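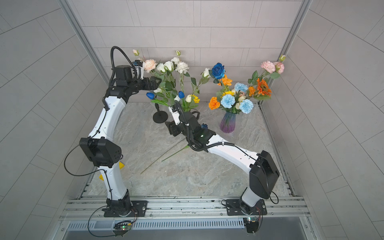 Artificial flowers against the back wall, tiled in light grey.

Birov Prayer Hall: Frequently Asked Questions
Last updated Sunday, October 29, 2023

When are the doors open?
The hall opens 40 minutes before each congregational prayer and closes once the last worshippers have left. Prayer times are set monthly and posted in the porch.

How many people can attend on Friday?
The main hall holds 280. When it is full, the doors to the side room are opened and the sermon is relayed by loudspeaker. There are two sittings in July.

In what language is the sermon given?
The opening is in Arabic and the remainder in English. A printed Malayalam summary can be requested from Sudheer Kaimal at the office.

Is there a separate entrance for women?
Yes, on Shenoy Street. It has a ramp and leads to the washing area and the upper gallery. The lift takes 2 wheelchairs.

Can we hold a marriage ceremony in the hall?
Yes. Both parties must first complete the civil paperwork. The fee is 200, payable on booking, and excludes catering.

May visitors of other faiths attend?
Visitors may sit at the rear during any prayer. Shoes are left on the racks. School groups should write to Venkatesh Nadar, schools liaison, with a preferred date and the ages of the pupils.

Where can I park?
Use the Trerkau Road car park. Do not park across the bakery gate, including on Fridays.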